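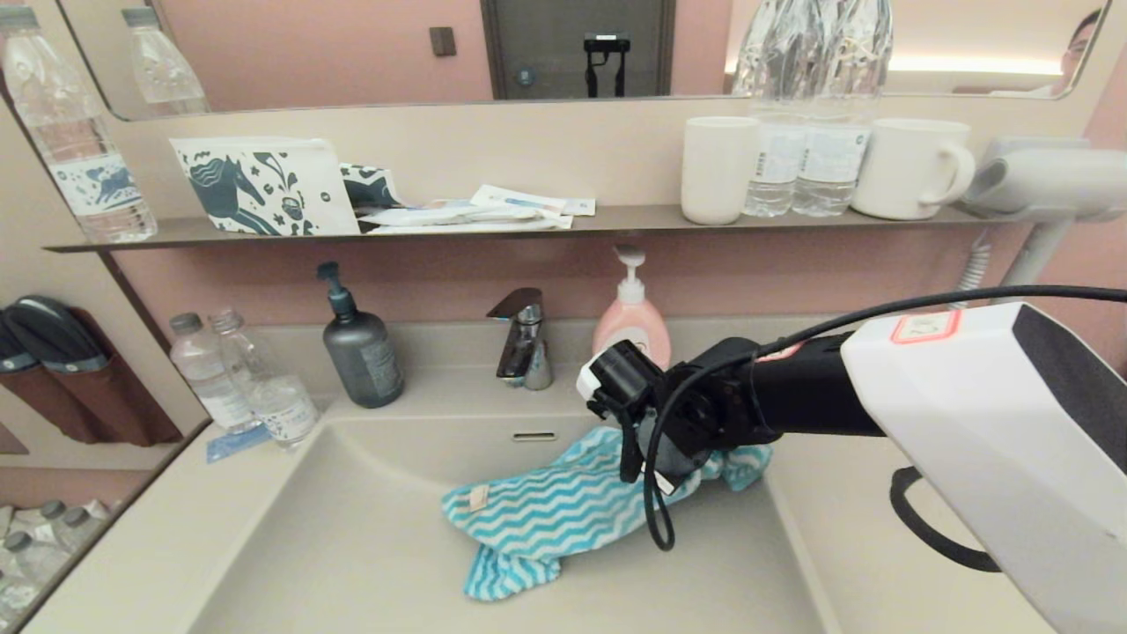 Head view. Gripper down on the striped cloth, cable hanging in a curl.

Quick one before the train. May 21, 2022, a Saturday, and I'm still thinking about blur, so it goes here and then I can stop.

Background for anyone who missed the last post. Robot, bathroom sink, cloth. The policy (we call it Trelness, blame Ruba) looks through a head camera and a wrist camera and decides where the arm goes next. Trained from demonstrations, someone driving the arm by hand and the thing learning to copy. 528 demos in the set now. Pick the cloth up from the basin, wipe, put it down. Sounds like nothing. Took us since October.

The question this month was what to do about wrist frames when the arm is moving fast. They smear. Anything behind the fingers turns to soup, the bottles, the taps, all of it. The fingers stay sharp because they move with the camera, so a lazy sharpness score looks at the whole picture and says yep, fine. Spent two days on that before Naledi pointed at a plot and went "you're scoring the gripper". I was scoring the gripper.

So, mask the fingers out first, then score what's left. Much better. With the mask on, the filter flagged 3,896 wrist frames as too blurred to use. I'd guessed a few hundred.

Then what do you do with them. We tried:

Throw them away. The obvious one. Cut the flagged frames and train on what's left.

Keep them but blank the wrist picture, so the policy has only the head camera for those moments.

Keep everything, no filter at all. The control, really. Didn't expect much of it.

Same seeds for each, same number of training steps, same starting heaps of cloth as far as you can make a heap the same twice (you can't, see below).

Throwing them away was the worst. By a distance. I re-ran it because I assumed I'd broken the loader. Same again. The arm gets over the basin and dithers, little movements left and right, and comes down late or not at all. Samira's reading is that the blurred frames are where the fast moves live, so if you bin them you've binned every example of the arm committing to anything. What's left is a robot that's only ever seen itself being careful. I think she's right, haven't proved it.
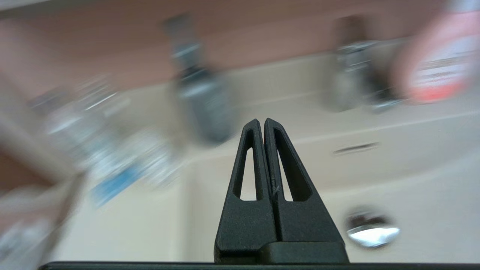 Wrist camera, mid-blur. Fingers crisp, overflow slot still readable, bottle on the left gone to streaks.

Blanking was ok. Closer to the control than I'd have bet, a bit worse on the approach. What it loses is the low stuff. Even in a bad frame you can usually tell where the bowl curves and where the plug is, because there's a bright round blob of chrome and not much else looks like that. A person can use that and I suppose the policy can too.

Keeping everything won. No filter, no mask, none of my clever scoring. So that's most of a month on a filter whose best setting is off. Fine. It's a result. Najwa wants it in the write-up as its own section and not a footnote, and I've stopped arguing.

Caveats, quickly, because I know who reads this:

One bathroom. One sink. Pale basin, pink wall, nice and plain. A busier background might blur into something more confusing, no idea.

The cloth is a gift. Bold stripes, easy to see against beige. Plain white one is next and I'm not looking forward to it.

Cloth never lands the same way. I reset by dropping it from the same height and hoping. Randa wants a proper reset protocol with set folds. She's right, it'll be tedious, we'll do it.

Only 6 trials per starting heap. Enough to see the dithering, not enough to put decent error bars on blanking vs keeping. Please don't quote me on that gap. The throwing-away result I'd stand behind.

Also haven't touched the shutter setting. Shorter exposure means less blur and a darker, noisier picture, and maybe that beats the lot. Somebody at Maruden tried it on a different arm and got a shrug of a result, but their lights were better than ours.

To do next week: white cloth, folds, shutter. Seperate post on the masking code, as a couple of you asked for it. It's short and it's ugly.

Right, train.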